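About Jinemside Play Library

We lend wooden toys to families, playgroups and kindergartens, and we love it! Iqra Paracha and Faisal Magsi started Jinemside with 2 tubs of blocks and a borrowed trestle. Now there are 79 sets on the shelves, from the big Samonte arches to the little Drararby cubes in their bright primary colours (still our favourites, and still the first to go out each September).

Every set gets a proper look before it's lent again. We tip the pieces onto a pale tabletop with plenty of light, sort them by colour, stack a few and feel for rough edges.
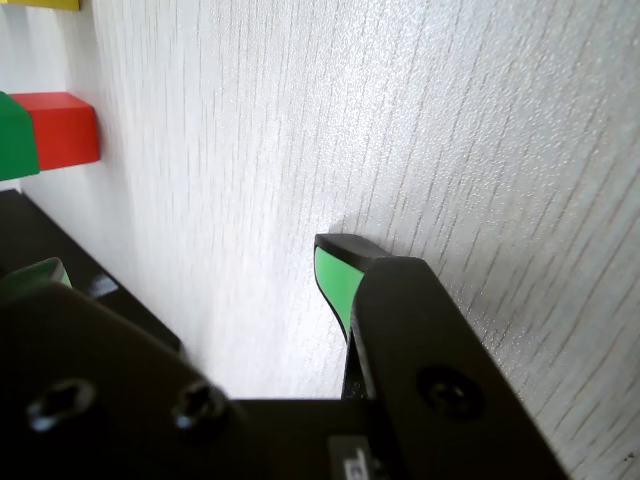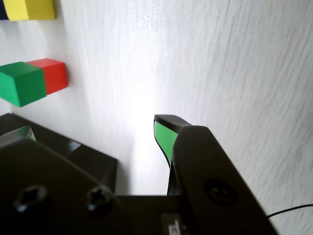
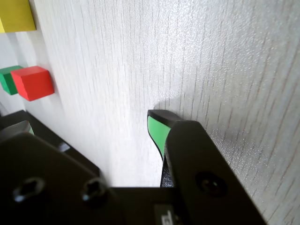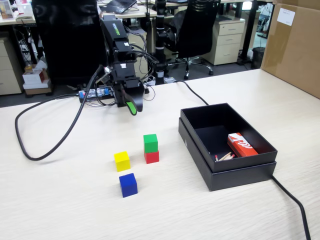
How long can we keep a set?
Sets go home for 40 days, and you can renew if no other family has asked for it.

Come in and have a build while you choose. Faisal will happily talk timber with anyone, and Iqra knows which sets suit small hands. Grandparents are very welcome too!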